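# Grilenwood Marker Sorting - README and data card

Last revised June 22, 2018

Hello, and thank you for taking a look at Grilenwood. We have tried to write this card the way we would explain things to you over the bench, which means it goes on a little, but most of the questions we get by mail are answered somewhere in it. If you only want to get going, jump ahead to "Getting started" and come back when something puzzles you.

## What you get

Grilenwood is a set of 1720 recorded examples of two robot arms putting markers away in a holder. Every example was driven by a person using a pair of leader arms, so the motions are human motions, with all the pauses, second thoughts and small corrections that come with them. We left those in on purpose. A learner that has only ever watched perfect grasps tends to freeze the first time a marker rolls, and markers roll all the time.

Of the 1720 examples, 626 involve both arms in a real way, meaning that one arm picks a marker up and hands it to the other. The rest can be done by either arm alone, though the second arm is always present and always recorded, even when it sits still from start to finish.

## The task

The instruction is the same for all examples: "put the markers in the holder." We went back and forth over whether to write a richer instruction for each one, naming the colors and the order, and in the end we decided to keep the one plain sentence and let people add their own. The color order is stored separately in the notes file for each example, so nothing is lost.

The holder has two sections and the operators were free to use either one. It does not stay in the same place between examples, and it is seldom square to the table. Our first small collection, back in August, had the holder in one fixed spot, and the policy we trained on it would happily drop a marker onto bare table if you nudged the holder by the width of a thumb. We threw that collection out (it hurt!) and began again with the holder turned and moved before every single example.

Markers are laid down by hand, caps on, at whatever angle they land. Some end up nearly touching, and those are the hard ones - the fingers have to come down beside one marker without pushing the next one away. Please do not filter these out before you have tried training with them.

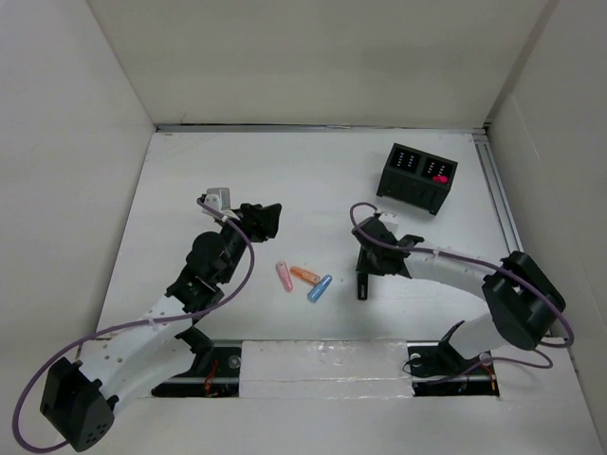

Adamczyk wrote to us that the pairs lying close together were what finally fixed their grasping, and that they now show the learner those examples twice as often as the others. We have not tried that ourselves, but it fits with what we see on our own bench, and we would love to hear from anyone else who does it.

## How the examples were gathered

Each operator did a practice run of 100 examples that we did not keep. It sounds like a lot, and the operators told us so, but people change their style a good deal during that stretch and then settle down, and we wanted the settled part. After practice, an operator would work for as long as it stayed pleasant and then hand over to someone else. Tired hands make jerky recordings.

An example starts when the operator closes the foot switch and ends when they open it. If a marker fell off the table the example was stopped and marked as failed. Failed examples are included in their own folder, with the same layout as the good ones, and they are not part of the 1720.

Before each new example, the person resetting the table would:

- empty the holder as far as the plan for that example asked for
- move and turn the holder
- lay the loose markers out again
- bring both arms back to their resting pose

A few examples begin with a marker already in the holder. This is part of the plan, and it teaches the learner to work around something that is already there.

## What is in each example

- `joints` - positions of all joints on both arms, plus how far each gripper is open
- `commands` - what the leader arms asked for at the same moment
- `views` - the overall view of the table and one view from each wrist
- `notes` - operator code, color order, which section was used, whether there was a handover

Joint positions and commands are not the same thing, and mixing them up is far and away the most common mistake in the mail we receive. The follower arms lag a little behind the leaders, and they squeeze a little less than they are told to. If you train on `joints` as your target, your gripper will hold markers too gently and drop them on the way up. Train on `commands`.

## Getting started

Unpack the archive, then run the check script before anything else:

```
python check_grilenwood.py --root ./grilenwood
```

It walks through every example and complains if a file is missing or short. Then try the small loader in `ekby_tools`, which will give you one example at a time in the right order. We cut or pad everything to 2000 steps in our own training, and the loader does the same unless you tell it otherwise. The padding simply repeats the last command, so be sure to use the mask.

## Known rough spots

The cables on the wrists move, and they do not hang in quite the same loop from one example to the next. We clipped them to the arms where we could. A learner with enough examples seems to ignore them, but if you train on a small slice you may find it has fallen in love with a cable, so please check.

Black markers held in a black gripper are hard to make out in the overall view. The wrist views help a great deal with these, and we would not drop them to save space.

Operators were mostly right-handed and it shows. The right arm does more of the picking up, and handovers go from left to right more often than the other way. Mirroring is tempting, but the table is not laid out evenly from side to side, so mirror the views and the joints with care or leave it alone.

## What it is good for, and what it is not

We made Grilenwood for learning short two-arm tasks from examples, and for comparing ways of doing that. It is a small world: one bench, one pair of arms, one kind of object. Please do not read a good score here as a sign that your robot is ready for somebody's kitchen. If you gather your own examples to go with ours (we hope you will!), the blank notes file in `templates` will save you some typing.

---

Ekby Robotics Workshop | Contact: use the form on the project page | © 2018 Ekby | Back to top

## Comments (3)

**Olano**
Thanks for keeping the failed ones. We used them to train a little "should I stop?" check and it works better than I had hoped. Would you consider noting which marker was in hand when the example was stopped?

**Ekby**
Glad to hear it! Yes, we can add that to the notes file in the next release. It will take some sitting and watching, so give us a while.

**benchside**
The check script trips over folder names with spaces in them. Renaming the folder got me going again.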